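Painting a Mural at Home: Tips for a Wall That Lasts

A mural on a garage, a garden wall or the side of a shed is within reach of anyone who can handle a roller. Most of the trouble comes from the wall and the weather, and much less from the drawing. These tips were collected from people who paint walls for a living and from a few who have done just one.

Start with the wall

Wash it first. A bucket of warm water with a little dish soap and a stiff brush will take care of ordinary dirt. For green growth on a north-facing wall, use a masonry cleaner, follow the label and rinse well. Let the wall dry for 2 full days before you put anything on it.

Scrape off loose paint until you reach an edge that holds. Fill cracks with exterior filler and sand them flush. If a patch of the wall turns powdery when you rub it with your palm, it needs a binding primer before the regular one. New stucco should be left to cure for as long as the maker says.

Check for water. A wall that gets wet from behind will push off any paint you put on the front. Look at the gutters, the downspout and the soil level. Fix those in spring and paint later.

Work out the design small

Draw the design on paper at a scale you can measure from. One inch to the foot is easy. Sit down with it in the evening, under the kind of light you have at home, and then look at it again outdoors at noon. Colors that seem different under a lamp will look very different in full sun.

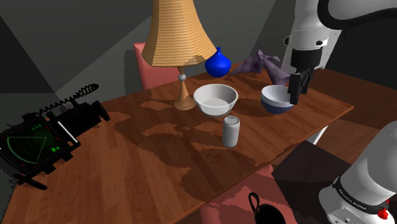 Keep the number of colors low. Ermira Kolev, who painted the long wall behind the Brenton Street community garden, used 11 colors and says she could have done it with fewer. Each color means another can to stir, another tray to wash and another touch-up jar to store.

Moving the drawing to the wall

There are two common ways. The first is a grid. Snap chalk lines on the wall in one-foot squares, number the rows and columns, and copy square by square. Use blue chalk, as red stains light paint.

The second is a projector. It is faster, but it only works after dark and it needs a flat surface and a steady place to stand the machine. Mark the feet of the stand with tape so that you can put it back in the same spot if it gets bumped.

Some painters use neither. They cover the wall with random marks and letters, take a photo, and lay the design over the photo on a phone. The marks then show where each line goes. Markos Drakos prefers this for brick, where chalk lines jump at every joint.

Paint and brushes

Buy 100 percent acrylic exterior paint. Flat or satin is best, because gloss shows every bump. Dark reds and bright yellows cover poorly, so put a gray or white coat under them.

Use a roller with a thick nap on rough block and a short nap on smooth plaster. Cut the edges with an angled brush. Old brushes with splayed bristles are good for leaves, clouds and grass.

Mix more of each blended color than you think you will need. It is hard to match a second batch. Write the recipe on the lid and put a dab of the color next to it.

Stop when the temperature drops under the number on the can, and quit early enough in the day that the paint is dry before the dew comes.

Ladders

Set the base one foot out for every four feet of height. Keep your belt buckle between the rails. For anything above 10 feet, rent a scaffold, and split the cost with a neighbor if you can.

Cleaning up and small jars

Rinse acrylic brushes before you take a break. Once the paint sets in the heel of the brush, the brush is finished. Wipe the lip of every can before you close it, and tap the lid down with a rubber mallet.

Save a small jar of each color for touch-ups. Keep kitchen glasses out of the job altogether; a glass used for rinse water should not go back to the table. 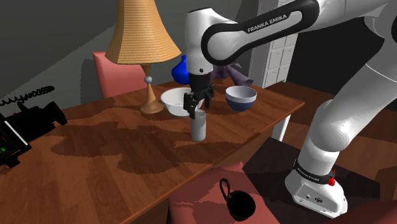

A tall glass on the dining table.

Protecting the finished wall

Wait until the paint has cured, then roll on a clear coat made for exterior murals. Two thin coats are better than a thick one. If tagging is a problem in your area, ask for a sacrificial coating, which washes off along with the graffiti and is then replaced.

Look the wall over each May. Wash it with plain water, touch up chips, and cut back any plants that rub against it.

Before you begin, ask the city whether you need a permit. Rules differ for walls that face a street, and some homeowner associations have their own.

Tips sent in by Ermira Kolev, Markos Drakos and Amra Stojanovska. Updated October 3, 2019.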